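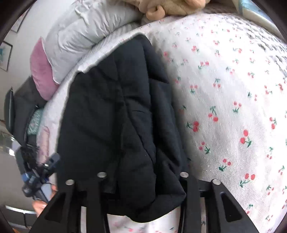
Filed under: Home > Bedroom > Opinion

The bed is the largest flat surface in most small homes, and it gets used like one. A jacket comes off at the door, travels as far as the bedroom and stops on the mattress. My position is that this is a storage fault, and that buying a bigger closet does very little to correct it.

Consider a quilted puffer. It's thick, it slides on most hangers, and on a standard rail it takes the space of three or four shirts. The fill should not be compressed for long periods, so a packed closet is the wrong place for a jacket in daily use. The owner works this out after a week or two and stops hanging it up. The bed wins on distance and effort.

The usual advice is a bedroom chair. I disagree with it. A chair holds one garment properly and six badly, and the lower five come out creased. A hook is better. One hook per person, at shoulder height, on the wall nearest the door, reserved for the coat worn that day. A second coat on the same hook should be treated as an overload.

I used a Killier double hook for two winters and replaced it with a single peg from Motico. The double hook encouraged stacking. The single peg has a wide, rounded end that doesn't leave a point in the collar, and it has held a wet parka without working loose from the stud.

Bedding is the other half of the problem. A bed with a pillow, a cushion, a knitted blanket and a plush toy on it already looks occupied, and one more soft object hardly registers. I would not remove any of them. Printed sheets in particular - cherries, stripes, whatever the sleeper likes - are worth keeping in view. But outerwear has been on bus seats and against railings, and it should not share a surface with a pillow.

For those who will not fit a hook, a washable throw across the foot of the bed is an acceptable compromise. Mine is a Karakaya cotton weave, 820 grams, washed at a warm setting every other week. Coats go on the throw and nowhere else. At night the throw is lifted off with everything on it, and the sheet underneath stays clean.

I changed over in May, with the heavy coats about to go into storage, and that was a mistake. Fit the hook in the fall, when the jacket is in use every day.

Comments (3)

hallway_first: Agree on single pegs. Ours are 24 inches apart, and the sleeves still touch if both coats are down.

renterB: No drilling allowed here. Over-the-door hooks rattle, so I'm stuck with the throw.

plainweave: Disagree about chairs. A ladder-back takes a puffer fine if you hang it by the shoulders.

Related
Dalton bed frames: is the footboard useful?
Washing a down jacket at home
Closet rails and how much they carry
Cotton or linen for a warm bedroom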